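Snack Bags and Table Trays: Your Questions

I get the same handful of messages every time I post about packing snacks, so I've put my answers in one spot. Last updated 23rd February.

Do I really need a fabric bag?
Nope! Any bag you like will do. I just love cloth ones – they squash down to nothing in a coat pocket and I can throw them in with the towels.

Where do you get your fabric?
Mostly the remnant bin at Pisska (they cut the ends cheap, and I have no self-control). The citrus prints usually show up in October for some reason, which makes no sense to me but I buy them anyway.

How do you set up before packing?
I clear a table, put a white tray on it and keep the fabric stuff right beside it. Snacks go in the tray first so I can see what I've got before anything goes in a bag. Citrus print and white tray, my favorite combination:
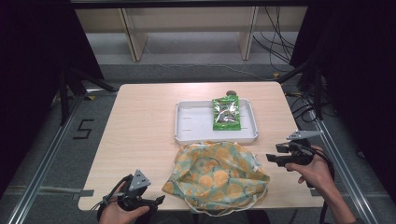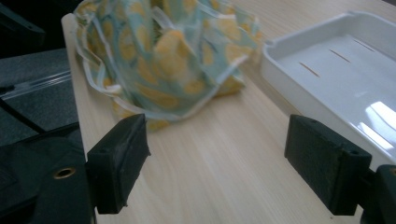 Cadwaladr wrote in to say that a tray with slots is no good for crackers, as the crumbs go straight through onto the table, and that a folded paper towel underneath fixes it. I tried it and yes, much better! I now do the same with anything flaky.

Can I wash a printed cotton bag?
Mine go in cold, inside out, and then on the line. I stay away from the dryer, as one came out a whole size smaller and I'm still a bit sore about it.

What size should I cut?
For a roomy drawstring bag I cut two pieces, each 400 mm by 400 mm, and fold over 30 mm at the top for the cord. Go bigger if you pack for a crowd.

Do you sell patterns?
Just the one, the Manix drawstring. It's on the Kudarwood shop page along with the cord I use.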